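Simulated kitchen arm knocks the colander when it turns on the faucet - what order should I do things in?

Posted by Hamisi Muli

Hi all! I'm building a kitchen helper at home, and before I spend money on a real arm I'm doing the whole thing in simulation. The job is simple to say: pick up the food on the counter, put it in the colander in the sink, then push the faucet lever. I call the project Wellura, after the boat my uncle had. I've been at it for two months of evenings and I am having a ridiculous amount of fun.

The kitchen model is one I put together myself, with marble counters, dark cabinets and a deep sink with the colander sitting in it. My starting pose has the arm standing in front of the counter with the food waiting off to the right.
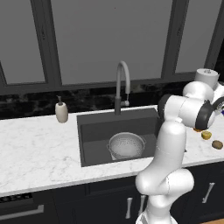

Drernstead, December 22, 2024

Picking works far better than I dared hope. My trouble is the last step. Out of 400 runs overnight, 30 ended with the wrist or elbow clipping the colander rim on the way to the lever, and then everything rolls around in the basin. I get a clean run if I send the arm up high first, but it looks silly and takes forever. Do I fix the path, or move the base? I can still put the base anywhere I like, which I won't be able to say once there's a real one bolted down in my kitchen!

One more thing that may matter. I treat the small brown potato as its own case, as it's the smallest of the lot and my grip has to come in low over the marble. 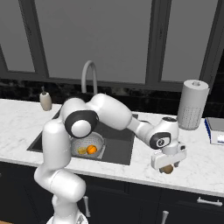 Potato in the gripper, orange and lemon already in the colander.

After the potato goes in, the planner starts from wherever the arm happened to stop. I suspect that's part of it but I don't know enough to say.

Gunvor Myklebust

Oh, I love this! I did nearly the same job with a dish rack last winter and hit the same wall.

Your hunch is right, I think. If the planner starts from wherever the drop ended, you get a different path every time, and a few of them will be bad. Add a fixed "ready" pose to the right of the sink, over open counter, and go there after each drop. Then plan to the lever from that one pose only. You can look at that path once, fix it by hand if you need to, and reuse it.

Also make the colander fatter in the collision model. I pad mine by 2 centimeters all the way around and leave the drawn mesh alone. The planner then keeps its distance and you don't have to send the arm up to the ceiling. Remember to switch the padding off for the drop itself, or it will refuse to go near the thing. (Ask me how long I stared at that one.)

As for the base, leave it for now. Get the ready pose in and run the batch again.

Aslak Engebretsen

just use a smaller colander

Qistina Latuheru

Agree with Gunvor on the ready pose. I'd add that the hand matters as much as the elbow. Come at the faucet from the right with the gripper level and pointing left, toward the foot of the faucet, so the arm stays on the right side of the sink and only the hand is up near the back ledge. Something like the pose in the last still on your project page, with all the food in the colander:
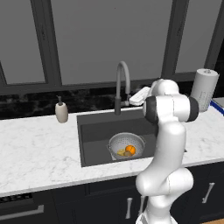
Grønli Home Robotics Club, kitchen projects

From there the lever is close to the gripper and you only need a short, slow push. Plan that last bit as a straight line, with the planner's shortcut option off. Shortcuts are great over open counter and terrible next to a faucet.

If you do end up moving the base, move it in small steps and save each position under its own name. I once overwrote a good one and spent most of January trying to find it again.

Please post the new numbers when you have them! I'd love to try this on our shared setup at the club, and Sølve Sundqvist has already asked me if your sink model can be downloaded anywhere.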